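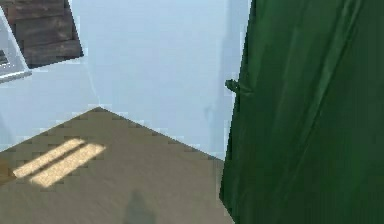 *Rendering: Druno simulation, Wastthorpe test room*

# Call for participants: people who handle curtains and drapes for a living

Posted February 4, 2023

We are looking for 46 people who hang, take down, fold, inspect or clean drapery as part of a paid job. Hotel housekeepers, theater and event crews, laundry and dry cleaning staff, hospital linen workers, installers. If your hands are on heavy fabric most days of the week, you qualify, whatever your title says.

The study is run by the Wastthorpe Work Study, a small independent group that looks at what happens to jobs when machines are brought into them. We don't build machines and we don't sell them.

## Why we are doing this

Zawadzka, a commercial drapery and linen service with 251 employees, plans to bring in a robot system called Masta in September. Masta is supposed to take over part of the handling on the curtain line: finding an edge, pulling a panel straight, moving it along to the next station. Its training is being done largely in a simulator called Druno, where a green curtain can hang in a pale blue room and be grabbed at as many times as the developers like.

We have read the material that was handed out to staff. It says Masta will "free people for higher-value tasks." It doesn't say which tasks, how many people, or at what rate of pay. It says the system has "learned fabric." We have our doubts. A simulated curtain has no hem weights sewn in by somebody's aunt, no smoke smell, no hook left in the heading tape, and no customer who wants it back by four. Perhaps Druno can be taught those things. We would like to hear from the people who know what the list is.

We also want to know what gets lost or added when a job is split between a person and a machine. At other sites we have visited, the lifting went down and the watching went up. Workers who used to finish a panel were clearing jams for a machine that finished it. Some liked that better. Plenty didn't, and their output was still being measured as if the machine never stopped.

## What you would do

There are two sessions, each three hours long, held at least a week apart.

**Session one** is a working session. You bring your own habits and we supply the drapes. You will handle several panels the way you normally would, and talk us through it if you can do both at once. Many people can't, and that's fine – we will ask afterward.

**Session two** is at a screen. You will watch clips of simulated curtain handling from Druno and tell us where you think it would go wrong on a real floor, and where it looks right. After that comes a long conversation about your job: what wears you out, what you'd gladly hand over, and what you would fight to keep.

You don't need to know anything about computers. You do need to be willing to say "that would never work" to a person holding a clipboard.

## Pay

Participants who complete both sessions receive $608. If you stop after the first one, you get half. You will be paid by check on the day of each session. Parking is free, and bus fare is paid back in cash.

We set the fee with lost wages in mind. If taking part would still leave you short, tell us before you sign up.

## What happens to your information

This part matters more to us than the rest of the page, so please read it.

- Your hands and arms will be filmed in session one. Your face will not, unless you agree to it in writing.
- The footage stays with the study. It will not be passed to Zawadzka, to the makers of Masta, or to Druno, and it will not be used to train anything.
- Employers get the same published report as everyone else, at the same time. They don't see drafts.
- Nothing you say will be printed with your name or your workplace attached.
- You can withdraw up to the day the report goes to print, and we will delete what we have. You keep the money.

We were offered funding in exchange for sharing the recordings and turned it down. That is why the study is small.

## Who can apply

You must be 18 or older, with at least one year of paid work handling curtains, drapes or similar heavy textiles. Current Zawadzka employees are welcome, and so are former ones. We are holding about a third of the places for people who have already worked next to an automated line of any kind. Supervisors may apply if they still do the work themselves.

You should be able to stand for an hour with breaks and lift 20 pounds. If you have been hurt doing this job and can't do the first session, write to us anyway. We can arrange a paid interview in its place.

Sessions are in English. We can bring in an interpreter if you ask when you apply.

## How to apply

Send a short note to the Wastthorpe Work Study, or leave one at the front desk. A few lines will do: what you do, how long you have done it, and which shifts you work so we can plan around them. No résumé, please. Evening and weekend sessions are available.

Please don't apply through your manager – if a manager sends us a list of names, we will not use it.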